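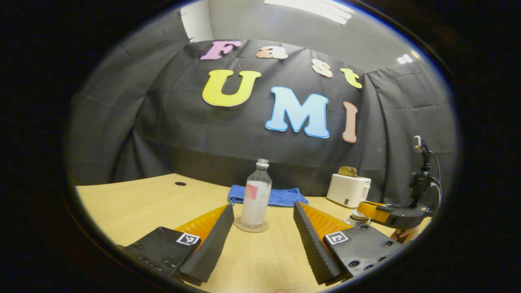 桌上的一瓶水，白色瓶盖。

Sixten Ljungberg把采访约在下午三点，地点是他剪片的房间。他迟到了十分钟，进门先关窗，说隔壁在装修，录音会听不清。坐下以后他把手机反扣在桌上，整个谈话过程没有再看过。

Ljungberg的新片《Skulludberg》将在十一月上映。他在里面演一个渡轮检票员，台词很少，前二十分钟一共只说了四句话。熟悉他的观众大多是从喜剧《Guerra》认识他的，那部剧播了三季，他演的小舅子话多、爱唱歌，片头那段甩外套的动作至今还有人模仿。

“在机场还有人让我甩外套，”他说，“夏天我根本没穿外套，他们说那就甩包。我甩过一次，包里的充电器飞出去了。”

问他介不介意，他想了一会儿。“前两年介意，现在不太介意。人家高兴，我也就花几秒钟。”

《Skulludberg》的导演是Jucélia Sales，两人此前没有合作过。Ljungberg说第一次见面谈得不顺利，Sales看过《Guerra》，但没有看完，当面就告诉了他。

“她说看到第二季中间就停了，觉得我演得太满。我当时有点不舒服，回去的路上又觉得她说得也对。第二季中间那几集我自己也不爱看。”

试镜一共做了三轮。最后一轮没有剧本，Sales让他坐在一条长凳上等船，等到她喊停为止。他等了十九分钟。

“头五分钟我一直在演等船，看表，抖腿，叹气。后来演不动了，就真的在等。她后来跟我说，前面的都没用，她要的是后面那一段。”

影片在岛上的一个小码头拍摄，拍了三十六天。剧组租下的渡轮白天要照常载客，只有傍晚最后一班之后才能交给他们用，所以大部分船上的戏都在夜里完成。Ljungberg说他不晕船，但和他演对手戏的Tharindu Sultana晕得厉害。

“Tharindu每条拍完就到船尾去站着，谁也不能跟他讲话。有一场戏他要吃三明治，拍了七条，他吃了七口，一口都没咽。片子里看不出来，他嚼得特别香。”

Sultana在片中演一个每天坐同一班船却从不买票的乘客。两个人物之间的关系是全片的主线，到底算不算朋友，剧本没有写明。Ljungberg说他和Sultana各有各的看法，两人约好拍完之前不讨论。

“杀青那天晚上我们说了，答案不一样。我不会告诉你哪个是我的。”

片中有一段广受预告片观众议论的镜头：检票员在空船舱里跳舞，没有音乐，只有发动机的声音。不少人在网上说，这是《Guerra》里那段甩外套的变体。他否认了。

“动作是编舞Ikhsan Ismail定的，他没看过《Guerra》，我问过他。原来设计得更长，还要上楼梯，可是甲板滑，保险那边不同意，就改成在座位中间走。最后用的是第三条，鞋带散了，你仔细看能看见。”

音乐方面，剧组原本请了Benedito Lacerda写全套配乐。Lacerda交了十一段，最后片子里只留下两段，一段在开头，一段在片尾字幕。记者问Lacerda是否不高兴，Ljungberg说这个应该问他本人，不过首次内部放映的时候他在场，散场后还一起吃了饭。

没有用上的那些配乐，会由唱片公司Urnon单独出一张黑胶，首批压制八百张。Ljungberg在其中一首里念了一段白，内容是渡轮的时刻表。

“他让我不带感情地念。我念了一上午，最后他用的是我第一遍试麦克风的录音。”

谈到下一步的安排，他说得比较简单。Brodia剧院请他回去演一出两个人的话剧，秋天开始排练。那是他二十多岁时当过领位员的地方，观众席一共三百四十六个座位，他说现在闭着眼睛还能报出哪一排少一个号。

“第十二排没有7号。原来有根柱子，后来柱子拆了，座位没补。每星期都有人拿着8号的票来问我7号在哪里。”

至于《Guerra》会不会有第四季，他表示编剧组在写一个大纲，他看过前面几页，还没有答复。如果要拍，他希望那个小舅子老一点，也慢一点。

“外套可以留着，”他说，“但要换一件，原来那件我穿不下了。”

采访结束时他问能不能不登他在剪辑房里的照片，说那天没刮胡子。之后他又把窗打开，隔壁已经停工了。

《Skulludberg》片长和分级尚未公布，十一月起在各院线上映。

相关阅读
《Guerra》三季回顾：最值得重看的几集
Jucélia Sales：我不喜欢给演员讲戏
Tharindu Sultana谈配角：戏少的时候更要吃饱
Brodia剧院公布秋季剧目
Benedito Lacerda未采用配乐将出黑胶

联系编辑部 | 投稿须知 | 版权所有，未经许可不得转载 | 返回顶部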